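Clamemel (software)

Clamemel is a task-planning and execution package for tabletop robot arms, used mainly for small laboratory chores such as moving beakers, picking up cloths and placing items in racks. It was written at Jasirberg by a group led by Ratih Tuhumury and first made public on 21/03/2019. The package is usually described by its makers as a "general" planner. That word has been disputed almost from the start.

Background

Clamemel grew out of Trova, an older motion library that could move an arm between stored positions but had no notion of what was on the table. Trova users wrote their routines by hand, and a beaker shifted by the width of a finger was enough to break one. Tuhumury's group kept Trova's motion code and put two new layers on top of it: a perception module called Luik, and a planner that turns a short written goal into a list of moves.

Much of the early publicity gave the impression that all three parts were new. The motion layer was not, and several faults reported against Clamemel in its first year were old Trova faults with new names.

Design

Luik takes images from a fixed camera and returns a list of objects, each with a position, a rough outline and a confidence score. The planner reads that list, picks a grasp for each object it needs, and checks the path against everything else on the table. If a score falls below a set limit, the arm is supposed to stop and wait.

Clear glass is the usual test of this arrangement — and the usual embarrassment. A transparent beaker gives a depth sensor very little to work with, so Luik guesses its outline from color images alone. The project's documents call this "shape completion." Critics have pointed out that a guess passed to a planner without its margin of error looks exactly like a measurement, and that the early planner threw the margin away.
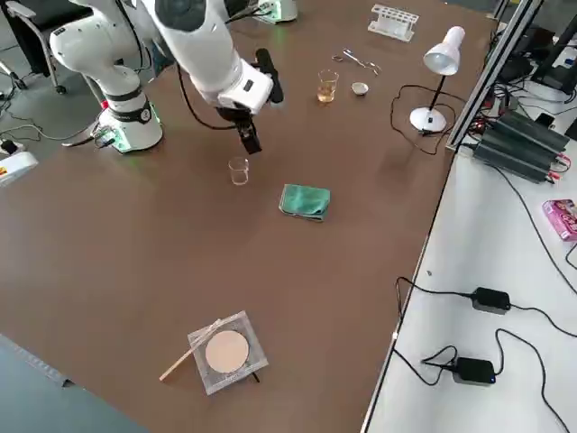
Two-arm operation was added the following January. Each arm keeps its own plan, and a shared timetable decides which one may enter a given part of the workspace. The method is safe but slow, and one arm often spends most of a job parked. Calling it "cooperation," as the release notes do, is generous.

Performance claims

The figure most often repeated is a success rate of 76 percent, taken from a run of 200 grasps on mixed glassware and soft items. The number is real but thin. The objects were chosen by the developers, the lighting was held steady, and a grasp counted as a success once the item had left the table, whether or not it was later put down in the right place. No breakdown by object was published, so it is impossible to say how the glassware did on its own.

A later statement that Clamemel had completed more than 900 tasks "without intervention" has not been backed by logs. Operators were allowed to reset the scene between tasks, and the statement does not say whether a reset was treated as an intervention.

Reception

Users tend to speak well of the tooling. The replay viewer, which shows what Luik believed at each step beside the motion that followed, is widely seen as the most useful part of the package, and some labs run it with other planners. Opinion of the planner itself is cooler. It does well on goals with a single object and poorly once the order of steps matters, and its habit of replanning from scratch after every stop can turn a short job into a long one.

Version 4 passes Luik's margin of error through to the planner. Whether this has improved results on glass is unclear, as the original test has not been repeated.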